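Tuesday, after lunch

Toy bench again. I meant to spend the morning on the Gretar order sheet and got through maybe half of it before I gave in and went back to the shape sorter, because the sorter is so much more fun (sorry, order sheet).

Where we are: the green board stays. I like the mint, everybody who walks past likes the mint, and it shows up nicely on the white table without shouting. I'm less settled on the blocks. The red cross is my favorite of the set by a long way, all those stepped edges give small fingers something to hang on to, but it's also the one that can be turned slightly wrong and still look right until you try to push it through. A circle forgives you everything. A cross doesn't!

I keep going back and forth on the octagon too. From a little way off it reads as a circle, and with the real circle on the same board that's either a good puzzle or a mean one, depending on how old you are. Min thinks mean. I want to leave it in for one more round and soften the corners on the block only, leaving the hole alone.

Edges: sanded the test pieces for 45 minutes by the clock and my thumbs know it. The finer paper from Priveritz clogs faster than the old stuff but leaves a much kinder edge. There are 11 sheets left in the drawer, so go easy, whoever reads this next.
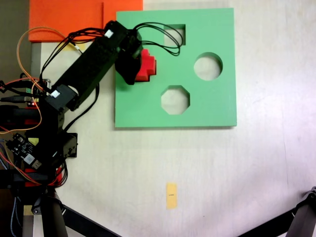
Red and green, still the pair I'd pick.
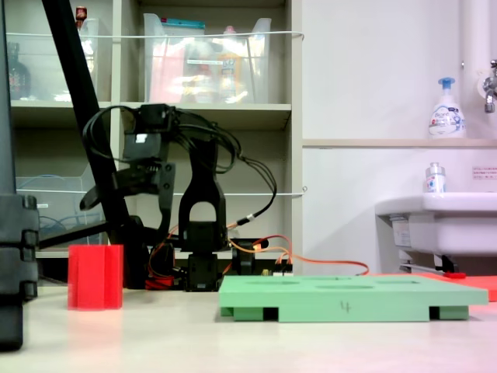

Bok-nam Seol read this over before I'd even put the pen down and wants the cross made a touch thicker, because a block that stands up by itself gets played with long after the sorting is finished, stacked and lined up and walked along the windowsill, and a thin one just falls over and gets left. Bok-nam also thinks I'm being stubborn about the octagon, and would swap it for a plain triangle and be done.

Fine, thicker cross, I'm sold on that. Not the triangle, not yet. I'll cut two thicknesses and put them side by side with the old one. That means a new template as well, and the Plidach one is no use for it (wrong corner radius, I checked twice).

Still to do: finish the Gretar sheet, they're asking about a run of 2,000 and I have no idea what to tell them on price. Wipe down the table by the sink. Find the good pencil. Round over the octagon block, coarse paper first, then the fine.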